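Leave the Bed Alone

28 January 2024

Every January the same advice comes round again. Make your bed first thing. Start with a win. Smooth the sheets and the day will smooth itself out behind them. I did it for 16 years, hospital corners and all, and I would like to put in a word for the other side.

Quick, because I have a load in the dryer.

An unmade bed is the best work surface in the apartment. I mean that. Mine is bigger than my desk, bigger than the kitchen counter, and it's soft, so nothing rolls off it and breaks. I sort laundry on it. I pack on it. I lay out tomorrow's clothes, change my mind, lay out different ones. Try doing that on a bed with a tight cover and 12 cushions. First you have to move the cushions. Where do they go? The floor. So now the floor is a mess and you've tidied nothing.

The cushions were my own fault. Bought them when I moved to Lindovden, a set from Tuvard, gray and slightly different gray. They spent every night in a pile and every day back on the bed, and all I did was carry them between the two. Gave them away in April. Have not missed them once.

People say it looks bad. To whom? The door shuts. Guests sit in the living room, where I do tidy, because guests are a real reason to tidy. The bedroom is where I sleep and where the clean clothes land, and for most of the day it is only a room with the light off.
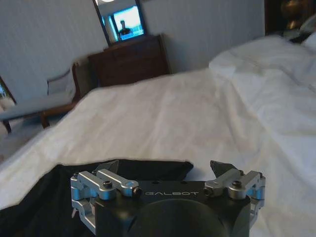 And then dark clothes. My mother kept a navy bedspread and you could lose a sock on it for a week. White sheets, rumpled or not, show you everything. Drop a black sweater on them and you know exactly where it is. I can find what I need half asleep, which is the state I am usually in when I need it. A pulled-up patterned quilt can't do that, and a dresser drawer certainly can't. I own one of those deep Tarigan dressers and the bottom drawer is a place where T-shirts go to be forgoten.

I'm not arguing for filth. Change the sheets, wash the sheets, shake the crumbs out. If there's a plate in there, take it to the kitchen. A rumpled bed and a dirty bed are two different things and the make-your-bed crowd like to blur them, as if anyone with a crease in the covers must also have mold in the sink. My sink is fine. My sink is better than it was back when I spent my mornings tucking.

That's the part that gets me — the time goes somewhere. Two minutes, they say, it only takes 2 minutes. Fine. Then give me two minutes for something I'll notice at noon. Rinse the coffee pot. Find the other glove. Put the bill from Zurkatura by the front door so it gets mailed this month.

I wrote a shorter version of this for our building newsletter last year and got more replies than I've had for anything, including the piece on parking. Most were cross. One neighbor told me a made bed was a matter of self respect. Maybe for her it is, and she should go on making it, I'd never tell her to stop. But I've had good days and terrible days and the corners were perfect for plenty of the terrible ones.

What I'd keep is the evening bit. Before I get in I clear whatever landed there since morning, fold what needs folding, hang what needs hanging. Pull the covers straight right then, when I'm about to use them. Takes hardly any time and I feel it straight away, flat sheet, no lump under the knee. Making the bed at night, for the person getting in to it. I have no idea why we ever decided on the morning.

Dryer's done. The towels are going on the bed.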